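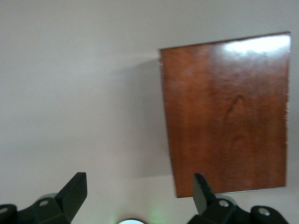
Stitgate Visitor Counts: Review

8/18/20

I help run a small taproom with a patio out back, and in April we signed up for Stitgate, a service that estimates foot traffic from phone location data. You draw a line on a map and it tells you how many visits that place got, by hour and by day. I've used it long enough now to say what it does well and where it falls short.

Setup was simple. I drew our building, drew the patio as a second zone, and had a chart the next morning. The map tool is a little stiff - corners snap to the street when you don't want them to - but you only do it once.

The hourly view is the part I open most. It showed a bump in the late afternoon that our register had hidden, because people were sitting down well before they ordered. We moved one shift earlier to match.

You can also look at other places nearby. The basic plan covers 6 locations and keeps 720 hours of history, and older data drops off unless you export it. I lost a few weeks before I read that page of the help section.

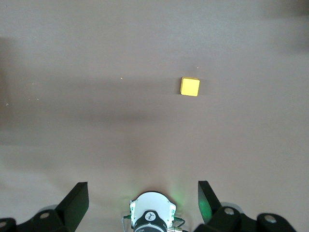
Accuracy

Mixed. On busy days the trend matched our own door count closely. On slow days it was poor, and any hour with fewer than 50 visits is shown as a gray bar with no number. For a place our size that is a lot of gray bars. The patio zone also picked up people waiting at the bus stop until Shafiq Sarkar in support had me shrink it.

Price and support

We pay by the year, and it isn't cheap for a small business. Support answered both of my emails within a day. Reports export as spreadsheets only, and I would like a plain PDF to hand to my partner, Nazma.

I'd renew for the hourly view. If you mainly want exact counts, buy a door counter.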